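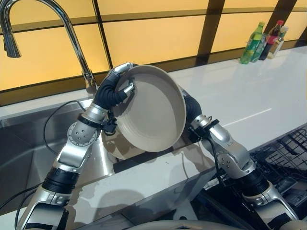
Du nouveau du côté de Stestia, notre robot à deux bras qui grandit (lentement) à l'atelier partagé de Dunis : depuis le mois de mai, on est passés à la vaisselle ! Jusque-là, je l'avais surtout fait travailler sur des cubes en mousse et des bouts de tasseau, des choses qui pardonnent tout. Une assiette creuse en céramique, c'est une autre histoire, surtout tenue à deux mains au-dessus de l'évier, avec un doigt de la main gauche passé par-dessus le rebord et la main droite qui serre l'autre bord par-derrière. J'ai choisi la prise à deux mains parce que nos poignets n'aiment pas du tout le porte-à-faux, et puis l'idée à terme est de pouvoir incliner l'assiette sous la douchette avant de la poser dans le lave-vaisselle, juste à côté.

Pour ceux qui prennent le feuilleton en route : Stestia, c'est un projet de soirée et de week-end, monté à plusieurs, avec plus d'enthousiasme que de méthode. La structure des bras est récupérée et refaite par morceaux, les supports de poignet sont de notre cru, et le logiciel qui coordonne le tout s'appelle Peng. Je l'ai commencé sur un coin de table en pensant que ça tiendrait en une page. On en est à 1661 lignes, commentaires compris, et je ne suis pas fier de toutes (il y a une fonction qui s'appelle encore « essai_bis_final », je sais, je sais).

Le gros morceau de ces dernières semaines, c'était la synchronisation des deux mains. Quand chaque bras suit sa trajectoire dans son coin, ça marche très bien dans le vide. Dès qu'ils tiennent le même objet, la moindre différence entre les deux se transforme en effort : l'un tire, l'autre pousse, et c'est la céramique qui encaisse. Le premier réglage donnait des craquements vraiment désagréables à entendre, on a cassé 3 assiettes comme ça, toutes achetées en vide-grenier, paix à leur âme.

La solution du moment est assez simple. Le bras gauche commande et tient ferme, le bras droit suit en restant souple : il a le droit de céder un peu dans toutes les directions sauf vers le bas. J'ai passé des soirées entières à chercher la bonne raideur. Trop souple, l'assiette pivote autour de la main gauche et pique du nez dans l'évier. Trop raide, on revient aux craquements. Les valeurs actuelles sont dans le fichier de configuration de Peng, avec la date de chaque changement et une petite note, et je supplie tout le monde de continuer à remplir la note ! « Mieux » n'est pas une note.

L'autre souci, ce sont les câbles. Celui du poignet gauche fait une boucle qui pend vers l'évier, et je ne suis pas tranquille avec ça. Pour l'instant on répète les gestes robinet fermé, et c'est la règle tant que je n'ai pas fini les gaines. J'ai commandé de la gaine tressée en deux diamètres, on verra laquelle accepte de se plier sans gêner la rotation. Il faudra aussi déplacer le support noir du poignet, qui accroche un peu quand la main se referme à fond. Sur le papier c'est une demi-heure de travail, donc comptez la soirée.

Côté chiffres, pour ceux qui aiment ça : Peng a enregistré 1103 prises depuis le passage à la vaisselle. Je les ai toutes gardées, y compris les ratées, et j'ai envie de dire surtout les ratées. Une prise qui échoue m'apprend à quel moment le doigt glisse, alors qu'une prise réussie m'apprend surtout que je peux aller boire un café. Un mouvement complet, de l'approche jusqu'au maintien incliné, prend environ 22 secondes. C'est long, oui. Ma mère ferait toute la pile dans le même temps, elle me l'a déjà signalé.

Ce qui nous manque encore, c'est la dépose. Attraper, lever, incliner, ça vient. Glisser l'assiette entre les picots du panier, c'est franchement plus délicat : il faut lâcher d'une main, faire tourner l'assiette sur la tranche avec l'autre et viser juste, le tout en descendant sous le niveau du plan de travail. Le bras droit est le mieux placé mais il arrive presque en butée à l'épaule. Deux pistes pour le moment : avancer toute la base, ou monter Alon.

Alon, c'est le chariot à hauteur réglable qu'on avait bricolé l'hiver dernier pour un autre projet et qui dort sous l'établi du fond, enseveli sous des chutes de contreplaqué. Je l'ai ressorti, les roulettes tournent encore, la vis de levage a besoin d'un bon nettoyage et d'un coup de graisse. Si on y fixe Stestia, on gagne de la course vers le bas et on règle peut-être en même temps le problème d'épaule. Par contre, il faut que ça ne bouge plus du tout une fois bloqué, et les freins d'origine ne m'inspirent pas confiance. Si quelqu'un a des pieds vissables costauds qui traînent dans un carton, je suis preneur !

Petite demande aussi pour la cuisine de l'atelier : quand on répète, merci de ne pas déplacer les bouteilles du fond, contre la crédence. Je les laisse exprès au même endroit pour que la caméra ait toujours le même décor pendant les réglages. La surface brillante du plan de travail nous complique déjà assez la vie comme ça, avec des reflets que Peng a pris plus d'une fois pour un bord d'objet. J'ai essayé de tamiser la lumière, c'était pire. J'ai essayé un torchon posé à plat, c'était bien, jusqu'à ce que la main gauche attrape le torchon.

Prochaine étape, donc : les gaines, puis le chariot, puis des assiettes d'autres tailles. Je voudrais surtout tester des bords plus fins, parce que le rebord bien marqué de notre assiette actuelle aide beaucoup le doigt à s'accrocher et je soupçonne qu'on triche un peu sans le vouloir. Les bols attendront, les verres aussi (surtout les verres). Si vous avez de la vaisselle dépareillée dont vous ne voulez plus, il y a une caisse à l'entrée de l'atelier, prenez simplement le temps de vérifier qu'elle n'est pas déjà fêlée, ça fausse les essais.

On se retrouve à l'atelier en fin de journée, à partir de 18 h 30, comme d'habitude. Venez avec un tournevis et de la patience, et si vous savez dégripper une vis de levage, venez même un peu plus tôt.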